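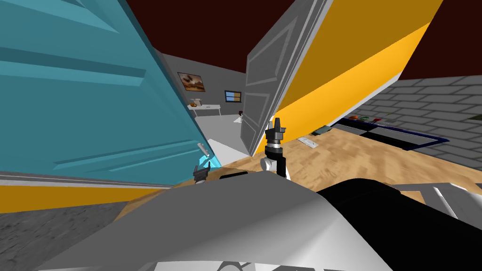 FOR IMMEDIATE RELEASE

Desent calls for an end to unrecorded detention in Tustatari

Wulutley, March 2, 2019

Desent, the legal monitoring organisation based in Wulutley, has published its report on the use of preventive custody orders in the province of Tustatari. The report finds that the provincial authorities are holding people under an administrative procedure that gives them no hearing, no written grounds and, in most instances, no access to a lawyer of their choice. Desent asks the provincial governor to suspend the procedure and asks the national parliament to repeal the regulation on which it rests.

The regulation was adopted as a temporary measure following the strikes at the Lu river port. It allows a district commander to order the custody of any person whose release "may be prejudicial to public calm". The term is not defined. The regulation was due to lapse in December but was extended by decree, without debate and without publication of the security assessment which the law requires.

Desent examined 80 custody orders issued under the regulation. Copies were supplied by relatives, by former detainees and by defence lawyers practising in the province. Of these orders, 33 carry no signature, or carry the signature of an officer who did not hold the necessary rank on the day of issue. Under the province's own rules such an order has no legal force. In only 2 of the 33 cases was the person released when the defect was raised.
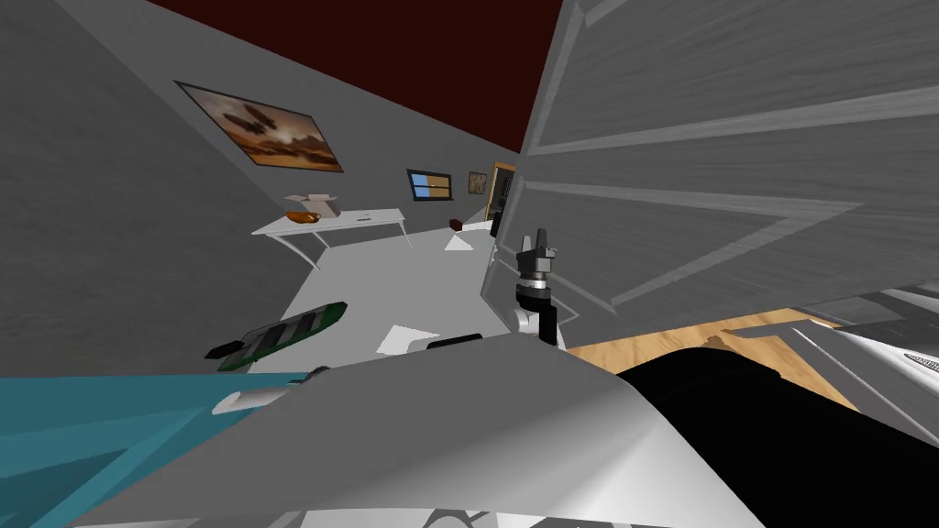 A light grey panelled door, standing open.

The report also deals with the register of detainees. By law, every place of custody must keep a register showing the name of the person held, the time of arrival, the authority for the detention and any transfer. Families who asked to consult the register were told that it was kept elsewhere, and the office to which they were sent referred them back to the place of custody. Desent made its own written request to each district command in Tustatari. No reply has been received.

"A custody order is a legal document and has to meet the requirements of one," said Esben Ketilsson, head of legal research at Desent. "Where there is no signature, no stated ground and no entry in the register, the state cannot show that it has the right to hold the person. We have put this to the governor's office in writing and we have attached the orders. We expect an answer on each of them."

Former detainees interviewed for the report include port workers, students and the editor of a local newsletter. Several were asked to sign an undertaking not to attend public meetings as a condition of release. The regulation contains no power to impose such a condition. Those who signed were not given a copy, and do not know how long the undertaking is meant to last. 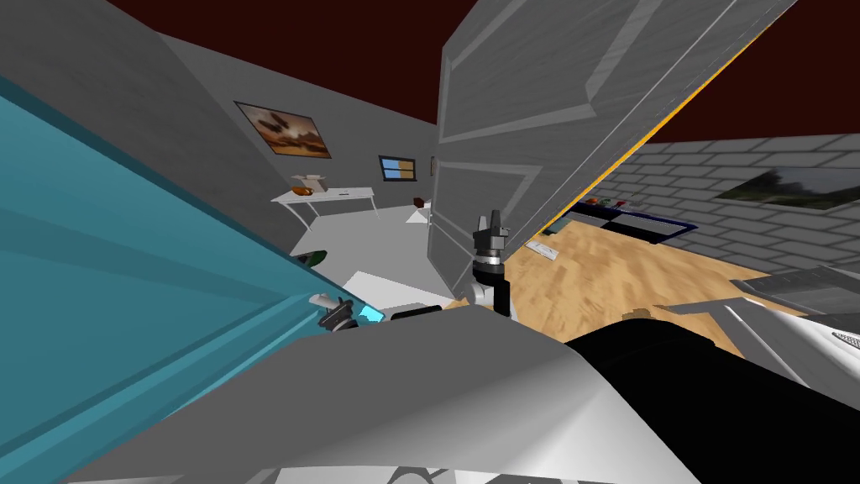

Credit: Desent

The province is bound by the national constitution, which limits detention without a judge's order to 3 days. The governor's legal office has argued in court that the limit applies only to criminal arrest. Desent does not accept this reading. The constitutional text refers to "any deprivation of liberty" and makes no exception for administrative measures. A challenge to the regulation is pending before the appeal court in Wulutley, and Desent has applied to submit a written opinion.

Desent recommends that the provincial authorities:

release all persons held under unsigned or wrongly signed orders;
bring every remaining detainee before a judge;
open the register to relatives and lawyers on request;
withdraw all undertakings imposed as a condition of release.

It further recommends that parliament repeal the regulation and set out in statute a right to compensation for those unlawfully held under it.

The full report, with a table of the orders examined and the text of the regulation, is available from Desent on request. Names and identifying details of detainees have been removed where the person or the family asked for this.

Notes to editors

Desent monitors the application of criminal and administrative law in the provinces. It does not represent detainees in court and takes no position on the strikes at the Lu river port.

Interview requests for Esben Ketilsson should be sent to the Desent press office in Wulutley.

ENDS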